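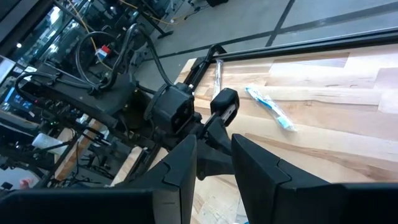 Page 3 of 16

Writing a death notice for the local paper - how much goes in?
Posted in Family Notices and Local History

Dumitrescu

I've been asked to write the notice for my great-aunt and I'd love to do it well! She lived in Lamach for most of her life, sang in two choirs and kept bees (and gave everybody honey whether they wanted it or not). The Lamach paper gives you 24 lines and I've already filled them without getting to the service. Do I have to list every grandchild? And should the surname she was born with go in? She married twice, so there are three surnames in play and I'm in a right tangle.

Erkero
3 replies on this board

What a lovely job to be given, and do put the bees in! I've written 8 of these for various branches of the family and I always start with the practical bits: full name, age, where she lived, then the time and place of the service, then flowers or donations. Get those down first and you'll see how much room is left to play with.

Yes to the surname she was born with, please, please. Put it in brackets after the last one, and then "formerly" with the first married name. Old school friends may only know her by one of them. I spent a whole winter reading notices on the Dravitz index (1,790 of them, all typed up from old papers) and the ones with a birth surname were gold - I found an entire set of cousins that way!

Grandchildren can go in as "grandmother of" and the first names, no surnames. If there are more than 16, most families just write "and her many grandchildren". Ring round before you send it, though, and read it aloud to someone. A misspelt name gets remembered for years.

Dravitz reader

Ask if they do a longer one online, ours does and it was free. We put the short one in print in May with the service details and the long one on the web with all the choir stuff. Don't put her house number in, just the village.

Dumitrescu

Thank you both, this is brilliant. Bees are in, brackets are in, and I'm ringing the paper tomorrow at ten to ask about the online one.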